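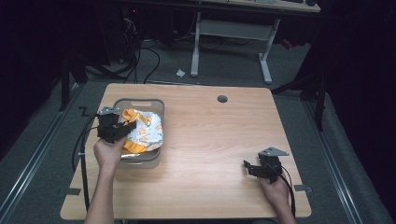 Week 4: Showing the robot, by hand and from across the room

Print this page | E-mail this page

Search course pages Search

Read this before the practical. The slides say the same in fewer words and with worse spelling.

4.1 Three ways of being a teacher

Last week we wrote a program that told an arm where to go, line by line, and it went there whether or not the object had come along. This week we stop telling and start showing. You do the job, the machine keeps a record, and a learning program tries to work out what you were up to. It has no idea what you meant. It has only what you did, which will be a humbling thing to watch on playback.

Moving the arm itself. You take hold of the robot and push it through the task. The record is in the robot's own joints, so anything you show it is something it can reach. The drawback is that you are now wrestling a heavy object while trying to look natural, and your elbow will be in the camera view for most of it.

Remote control. You sit at the Cabrera desk and drive the arm with a pair of handles. Good for learning what the robot can see, as you are stuck with the same view. Poor for speed. People who can tie a shoelace in the dark need several goes to pick up a sponge.

Hand-held grippers. You leave the arm out of it altogether and do the job with a gripper in each hand. Much quicker to pick up, and you can feel when something snags. The price is paid later: your wrist will cheerfully do things that the arm's wrist can't, and those recordings go in the bin.

4.2 The cloth and the basket

We use cloth in the practical. A block stays the shape it was yesterday. A cloth has a different shape every time you let go of it, and most of it is hidden under the rest of it. In the first exercise the cloth starts crumpled in the basket, the basket sits at the left of the table, and you lift the cloth out and lay it on the bare wood.

One hand will want to do all the work. Let it, up to a point. Usually the left gripper goes in for the cloth and the right waits over the table until there is a corner to take. Waiting is part of the demonstration. If your right hand wanders about while the left is busy, the robot will learn to wander about, and it will do so with great conviction.

Steps for one recording:

1. Put the cloth back in the basket. Drop it in. Don't arrange it. If every recording starts from the same tidy heap you have taught the robot about one heap.
2. Check that both cables run free, down and away from your arms. A tight cable pulls the gripper round and you will correct for it without noticing. The robot will have no cable and will copy the correction.
3. Start the recording in Pruna and hold still until the light changes.
4. Do the job at a steady pace, slower than you would at home.
5. Open both grippers wide, bring them clear of the cloth, hold still again, stop.

Mistakes: if you miss the cloth and go back for it, keep the recording. A robot that has never seen anyone miss will be quite lost the first time it does, and that will be early on. If you drop a gripper, say a rude word and delete it.

4.3 What the wrist sees

The camera on each gripper looks past its own fingertips. It gets a close view of the pads, whatever is between them, and a patch of table. It does not know about the basket until the basket turns up. Students tend to think of the overhead view as the real one and the wrist view as an extra. For the last few centimetres of a grasp it is the other way about, as your hands are by then blocking the view from above.

Look through your own wrist recordings before you hand anything in. Check that both fingertips are in view and that you can tell an open gripper from a closed one at a glance. If you can't tell, the learning program will guess. 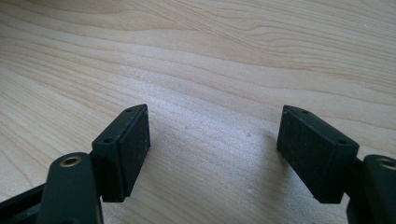 Comment left on the draft of this handout: I don't see why we should keep any stretch where the gripper is open over bare table and nothing is being held. It pads out the file and teaches nothing. Couldn't Pruna cut it automatically?

It could, and the Tarketero people once set it up to do just that. The result was an arm that was very good at holding things and had no notion of how to arrive. The empty stretch is where the gripper is lined up and opened to the right width. Trim the part where you were thinking about lunch, and leave the approach alone.

4.4 How many is enough?

Fewer than you fear for a tidy task, more than you have patience for with cloth. Last November's groups made 56 recordings in the first session, and the trained arm could find the basket and stir it. With 200 it got the cloth out onto the table often enough for people to stop clapping each time. Past that, more of the same helped less than moving the basket a hand's width and starting again.

Your group's share is 20 recordings. Swap over halfway. Everyone has habits, and a robot taught by one person picks up that person's habits along with the cloth.

4.5 To hand in

a) Your recordings, named the way the Prondevlow sheet says. The sheet is fussy. So is the script that reads the names.
b) One page on a recording you threw away and what was wrong with it. "It looked bad" has been tried.
c) A short answer to this: in your best recording, what did you do that the robot's arm could not? Watch the wrist.

Grippers go back on the shelf in room 2035 with their cables coiled. Coiled means in a loop. Wrapping them round the gripper until they stop moving is something else, and we can tell which group did it.

Next week: the robot has a go. Bring something to read.

Prondevlow Course Pages | Contact | Copyright 2018 | Last changed Saturday, December 29, 2018 | Back to top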